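Does a Sorting Bin Sort Anything? A Gallery With Doubts

I have now read 86 articles on home storage, and nearly all of them tell me the same thing: buy the bins first and the order will follow. I don't believe it. I have bought bins. What followed was more bins.

This page started when Aleksandra Michalski sent me the Gwynne method, a short booklet that promises a calm house through "open containment." As far as I can tell, open containment means a box with no lid. The booklet spends 4 pages on why lids cause stress, and I read them twice looking for the reason.

Sheldon Després is a believer and has been since November. He says everything small and homeless in his house goes into an open bin until evening, then gets put away. I asked what happens in the evening. He said it depends on the evening.

Latrice Ostrowski tried the Flilano version, where each bin gets a label and a color. She was still peeling labels off and rewriting them after seven weeks - the word "misc" kept winning. I have more respect for that result than for anything in the booklet.

Then there is the price. A full Zargate shelving set with matching bins came to over $200 when I looked, and the sales page showed every bin holding one kind of thing, folded. I have never owned one kind of thing. A cardboard box from the grocery store will hold your odds and ends just as badly, and it costs nothing.

I will give the bins this much: a plain gray one hides nothing, and a person can see at a glance what they have been putting off. That may be worth a few dollars. It is a long way from a method.
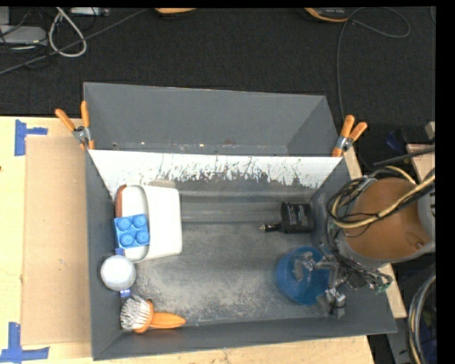 The mixed bin is where I think the whole idea gets tested, and where the booklet goes quiet. Gwynne says things dropped in together will "suggest their own groups." Fine, then tell me what group a blue toy block, a white ball and an orange scrub brush are suggesting. The brush goes under a sink in my house and the block goes in with the toys, and I knew that before I owned a bin. I do like the orange-handled spring clamps where the two bins meet. Clamps I understand. Meinir Prothero thinks scuffs like the ones on that back wall and floor are a point in favor, and that a bin ought to look used. Maybe so, but a junk drawer looks used too, and I have yet to see a booklet about one.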